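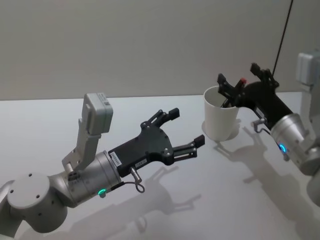
Up too early again, couldn't sleep for thinking about the Costthorpe town history. Coffee, toast, back to the boxes. The grange minutes are a mess. Whole of 1874 missing, then three pages on who should pay for the stovepipe at the meeting house. Copied it all out anyway.

Found the old parade program folded inside an account book. Order of march: band, fire company, schoolchildren, then "a wagon of the oldest inhabitants." Would give a lot to know who was on that wagon. No list of course.
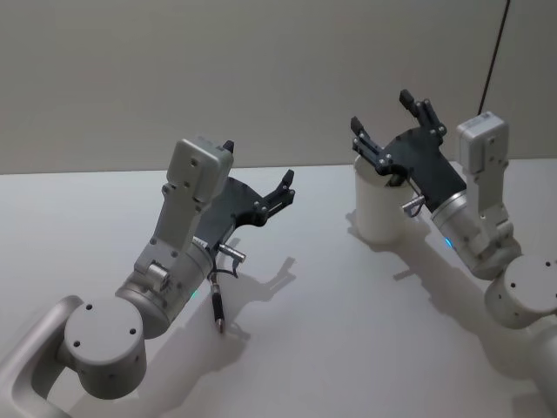 Drove over to Zekcombe after lunch to look at thier deed books. 19 miles and most of it mud. The clerk's office shuts at 3 now, so got through 6 deeds and half of another. The mill lot was sold twice in one year, same price both times, 131 dollars. Somebody was up to something. Or a copying mistake. Have to check it against the tax roll.

Home by dark. Soup. Fell asleep in the chair with the map on my lap.
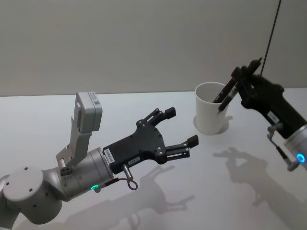
Costthorpe, 11 April 2019

Tax roll says one sale. So a copying mistake, and there goes my best story. Left it in as a footnote.

Over 15 pages typed now, the flood chapter still not started. Plollstead had the worst of it and their church kept a day book, must write and ask to see it. Should of done that in December when I first thought of it.

Rain all afternoon. Cellar damp, moved the boxes up to the landing. Need folders, stamps, lamp bulb. Bed.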